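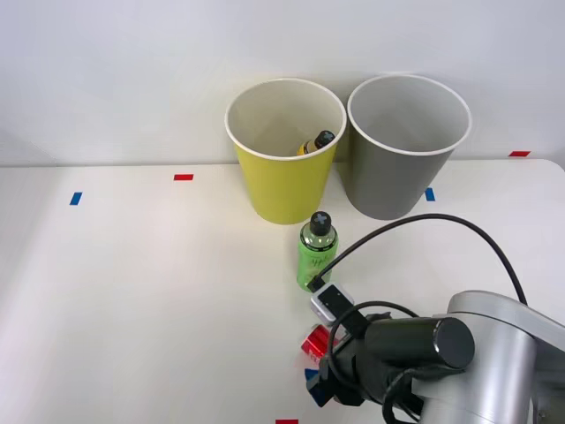

**Le gobelet en carton, organisateur de bureau ?**

On nous l'a vendu tout l'hiver : plus besoin de boîtes, de casiers ni de plateaux, deux grands gobelets en carton suffisent pour ranger les petits flacons qui traînent. Un jaune-vert pour ce qui sert, un gris pour ce qui attend. La marque Geltberg en a même fait un lot, 54 gobelets en deux couleurs, que notre boutique partenaire de Sollthorpe a reçu en décembre. J'ai voulu y croire. Je n'y crois qu'à moitié.

Premier souci, la hauteur. Un petit flacon posé dans un grand gobelet se couche contre la paroi et il ne dépasse presque plus que le bouchon. Quand les bouchons sont noirs avec la même croix claire dessus, il faut bien repêcher le flacon pour savoir lequel on tient. Le vert, resté debout sur la table, se reconnaît tout de suite. Je ne suis pas sûr que le rangement y gagne.

Deuxième souci, la forme. Un gobelet est plus étroit en bas qu'en haut, donc on perd de la place là où l'on en voudrait, et vide il se renverse au premier coup de manche. Les adeptes de la méthode Maldonado conseillent de lester le fond avec des billes de verre. À ce stade, autant acheter un pot.

Reste le tri par couleur, qui fonctionne à peu près tant qu'on est seul à s'en servir. À l'atelier, le gobelet gris est devenu en 5 jours celui des trombones, des élastiques et d'un ticket de caisse.

Le catalogue Biltatov annonce 143 usages pour un gobelet en carton. J'en connais un excellent, avec du café dedans.

Si vous avez essayé de votre côté et que cela tient, écrivez-nous, nous publierons les réponses dans le prochain numéro. Les lots restants sont à retirer à l'accueil de Sollthorpe, sans réservation.

*La rédaction, mars 2021*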